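October 2021, duck bench

Four ducks and one blue tray, which is what a grown-up career comes to. Retaped the area with the orange from Flakus; the Brineck stuff lifted at the corners all through May and took the varnish with it.

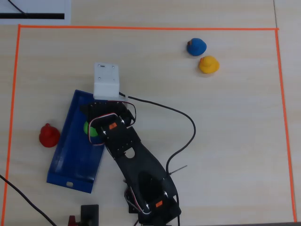
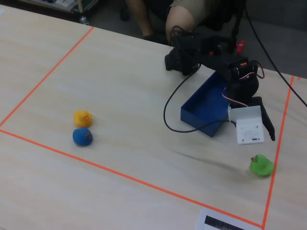 Ducks, tray, tape. Green is the only one I had to rewash, having been stored next to the marker pens.

Llanos wrote in the margin that the tray ought to be screwed down and the ducks weighed, as two of the old Flisoreo batch took in water through the base and were 6 g heavier by lunch. Fair. Weighed them: no duck is more than 2 g off the others. Not screwing anything into that table, I've seen the invoice for it.

To do: more tape, 22 mm if they have it. Lid for the duck box.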